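Nalmont Reading Notes: music memoirs and band biographies
README for the review set, third release
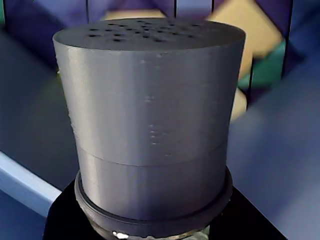 Compiled by Yasmine Amrani and Declan Rowbotham
Last revised in September

What is in the set

The set holds 300 short reviews of music books, mostly memoirs by players and singers, with a smaller share of band biographies written by outsiders. Each review was written by a member of the Nalmont reading group after finishing the book. We did not take reviews of books people gave up on. Those are kept in a separate file, dropped.txt, and are not covered by this README.

Reviews run from one paragraph to two pages. Spelling mistakes were left in. Star ratings were removed in the second release after Áine Mac Giolla pointed out that half the group was rating the book and the other half was rating the band.

Files

reviews.tsv has one review per line. The columns are id, reviewer code, book code, year read, format and text.
books.tsv has the title, author, co-writer if one is credited, and genre.
tags.tsv links review ids to subject tags.
changes.txt lists what was fixed between releases.

Format is print, ebook or audio. If a reviewer switched partway through, we used the format they finished in.

Tags

There are 18 subject tags. The ones used most are touring, family, addiction, songwriting, money and breakup of the band. Colm Cronin did the first pass and Gearóid Moriarty checked it. Where they disagreed, both tags were kept. The tag "ghostwriter" means the reviewer talks about the co-writer's part in the book. It does not mean the book had one, so use the co-writer column in books.tsv for that.

Genre is given for the book's main subject at the time of most of the chapters. A singer who left a metal band and made country records could go either way, and we went by page count.

Known problems

Metal and hard rock are overrepresented. Jazz has 16 reviews and folk has 9, too few to say much about either.

Several reviewers read the same book in the same month and then talked it over before writing. Their reviews repeat each other's points and sometimes each other's phrases.

Quotes from the books were cut to one sentence. The cut is marked with three dots in square brackets. A few reviews read oddly as a result, mainly the ones that were arguing with a long passage.

Audio reviewers misspell names more often. Search on book code if you want every review of a title.

Loading

The files are UTF-8 with tabs between columns. Duggan, the script in the tools folder, joins reviews to books and prints any id it can't match. Older copies of Relmont split lines on quotation marks, so turn quoting off before you import.

Use

Free to use for teaching and research. Please credit the Nalmont reading group and give the release number. Reviewers are listed by code only, and we ask that you leave it that way. Corrections go to Declan, with the review id in the subject line.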